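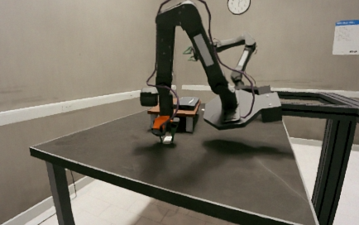

Zevard 植物基豌豆蛋白块(原味,冷冻装)

产品编号:258
净含量:500 克/袋
装箱规格:24 袋/箱
供应对象:餐饮企业、学校及机关食堂、食品加工单位
贮存条件:冷冻保存

产品概述

Zevard 植物基豌豆蛋白块是 Lamement 食品公司面向团体供餐及食品加工客户供应的冷冻植物蛋白制品。本产品以豌豆分离蛋白为主要原料,经调配、挤压、切块、速冻制成,不含肉类、蛋类及乳类成分,适用于纯素及蛋奶素菜单。产品未添加味精和人工色素,调味从简,便于使用单位按照自有配方进行二次调味。

本产品自 2022年12月起采用现行配方。新配方降低了食盐用量,并以燕麦纤维替代原配方中的部分淀粉,成品在炖煮过程中的保形性有所提高。沿用旧配方标准菜谱的单位,应在首次使用前试制,并视情况调整用盐量。

配料

水、豌豆分离蛋白、葵花籽油、燕麦纤维、马铃薯淀粉、酵母抽提物、食用盐、洋葱粉、白胡椒粉。

致敏原信息

本产品含有燕麦成分。生产线同时加工含大豆及芝麻的产品,对上述成分过敏者应谨慎食用。产品不适用于无麸质膳食。豌豆属豆科植物,对花生或其他豆类过敏者,建议食用前咨询医师。

营养成分

每 100 克产品含蛋白质 23 克。能量、脂肪、碳水化合物及钠的含量以包装袋背面所载营养成分表为准。团体供餐单位如需用于营养核算的电子版数据,可向客户服务部申请。

包装

内袋为 Plastovico 供应的可重复封口冷冻食品袋,外箱为瓦楞纸箱。箱体侧面印有批号、生产日期及保质期,内袋封口处印有相同批号。收货时请核对两处批号是否一致,如有不符,请保留原箱并通知送货单位。

使用方法

炖煮:无须解冻,待汤汁沸腾后直接下锅,转中火煮至中心熟透。与根茎类蔬菜同煮时,宜在蔬菜半熟后加入。

煎炒:提前移入冷藏室解冻,沥去表面水分,以少量油中火煎至两面金黄,再与其他配料合炒。酱油、蚝味素酱等深色调料应在起锅前加入,以免焦煳。

烘烤:解冻后拌入植物油及香料,单层平铺于烤盘,中途翻面一次。

凉拌:须先行加热至中心熟透,冷却后冷藏备用,并于当日用完。

解冻后的产品不得再次冷冻。开封后未用完的部分应立即封口,放回冷冻库。

贮存与运输

产品应全程冷冻运输。入库时应检查外箱有无受潮、塌陷或明显结霜,袋内产品有无大面积粘连。码放时应与库壁保持间距,不得与有强烈气味的物品同库存放。保质期以包装所示日期为准。

同系列产品

Zevard 植物基豌豆蛋白块(烟熏味)
Zevard 植物基豌豆蛋白碎
Zevard 植物基早餐肠

烟熏味产品的配料与原味不同,含有大豆酱油粉,订购前请查阅该产品的致敏原信息。早餐肠仅供应零售装,不按箱接受团体订购。

订购与配送

本产品以箱为最小订购单位,不拆箱销售。已签订年度供货协议的客户,可通过订货系统直接下单;其他客户须先填写开户申请表,经审核后开通账户。冷链配送由 Tetteh 物流承担,送达范围及收货时段以订单确认函为准。

年度供货协议于每年四月统一续签。逾期未续签的账户可继续下单,但不再适用协议价格。

退换货

收货时发现外箱破损、产品解冻或批号不符的,请当场在送货单上注明,并附照片提交客户服务部。经核实后,本公司予以换货或退款。客户自行贮存不当造成的品质变化,不属于退换货范围。

联系方式

产品咨询、样品申请及营养数据索取,请联系 Lamement 食品公司客户服务部,联系人:Suryani Rondonuwu。来函请注明单位名称、产品编号及预计月用量。

本页内容如与产品包装所载信息不一致,以产品包装为准。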